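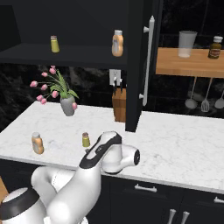

The Skinton kitchen in simulation, with the arm over the counter and a bottle and shaker up on the shelf too.

I've been promising a post about the Pudberg work since February, and then February went and disappeared on me, so it's Monday evening with a big mug of tea and I'm finally doing it!

The short version is that we've been trying to get an arm to put things away when the instruction is a bit vague, the way instructions at home always are. "Put that up with the other one" makes perfect sense to you and me. For a policy trained on tidy little commands it's a nightmare, particularly when there are 2 shakers and 2 squeeze bottles in the same kitchen and they look exactly alike. Our first version (I still have a soft spot for it) would quite happily set off toward the one on the shelf, which was already where it belonged.

What helped was a trick we've started calling Frota, for no reason I can defend. Before the arm moves at all, the model has to guess where each object ought to be when the job is finished, and only then does it pick which one to reach for. If an object's guessed end spot matches where it is now, it gets left alone. I was sure this would slow everything down terribly, but it hardly costs anything – the guess is made once per episode and then kept.
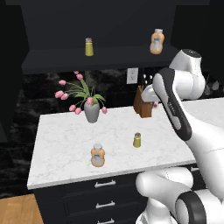 We ran 100 episodes with the trick and the same number without, shuffling the start positions each time, and wrong-object reaches dropped to 6. I stared at that for quite a while and then reran the whole lot with a new seed, because I'm a worrier, and it held up nicely.

It still has its troubles. Shelves are hard, the wrist likes to come in too low, and the tulips have been knocked over more times than I'd like to admit (they reset beautifully, unlike mine at home). Next I want to move everything over to Nerkevness, our other simulated kitchen, where the shelves are deeper and the cups crowd together, and see how much of this survives the trip.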